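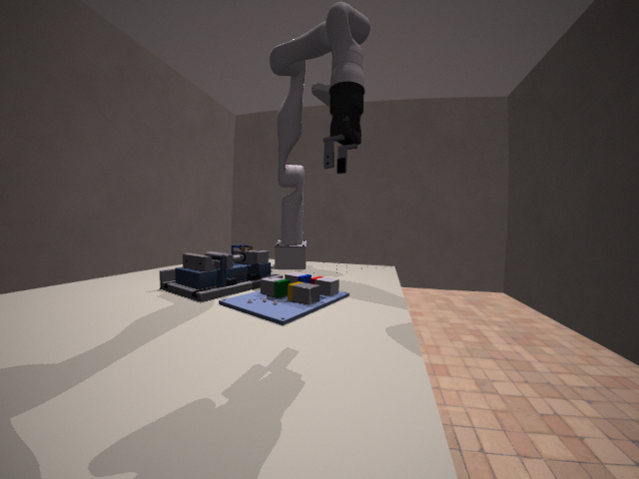
Figure 2. Rendered view of a gray arm and an off-white table in a plain room.

4.2 Travel time and attendance in the evening courses

The evening courses in Clestedcombe are open to all adults, but the persons who come are not equally distributed over the town. Of the 64 learners who signed the register at the beginning of the term, the larger part lived on the Clarurgate side of the river, where the bus runs until late. Learners from Fangate must change buses in the center, and the second bus is often missed when the class finishes after its time. Earlier work on adult education treats distance mostly as a question of kilometers. Our material suggests that the last connection home is more important for the learner than the length of the way.

We asked all learners to keep a travel diary, and 35 of them returned it complete. The diary had one line for each evening, with the hour of leaving home, the hour of arrival and a free space for remarks. The free space was used more than we expected. Many wrote about rain, about children who were still awake, or about a supervisor who did not let them leave the shift. Nikola Petek read all remarks and sorted them by theme, and Zanele Mofokeng repeated the sorting without seeing his result. Where they did not agree, the remark was discussed until one theme was chosen.
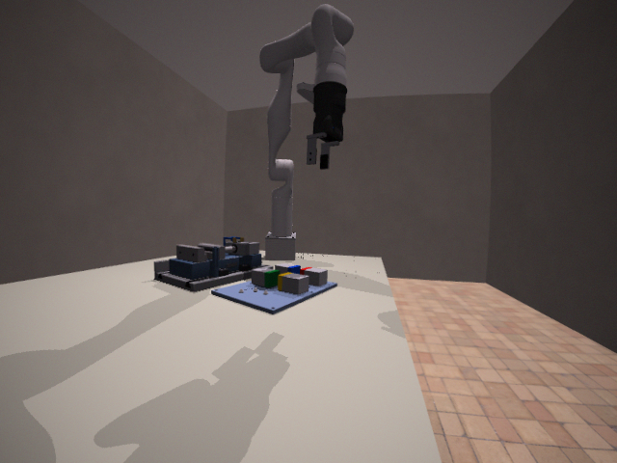

The themes were then compared with the attendance lists. Absence in the winter weeks was connected with missed connections more strongly than with bad weather, although the learners themselves named the weather first. One possible explanation is that weather is an easy reason to give to a teacher – it does not ask for further talk. Refilwe Swanepoel conducted interviews with 13 learners on this point. Several told her that they felt ashamed to leave before the end of the class, and so they preferred to stay at home the whole evening.

In October the class hour was moved forward for the bookkeeping course only. The attendance of the Fangate learners in this course became more regular, while in the language course it stayed as before. We are careful with this result, as the two courses also had different teachers.
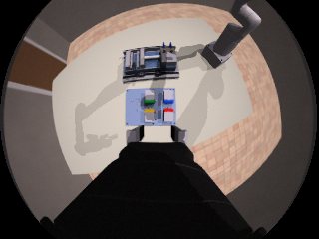
4.3 Limits of the diary method

A diary depends on the patience of the person who writes it. Learners who left the course early are almost absent from our data, and their reasons can be different ones – for example a new job, or a move to Gumede.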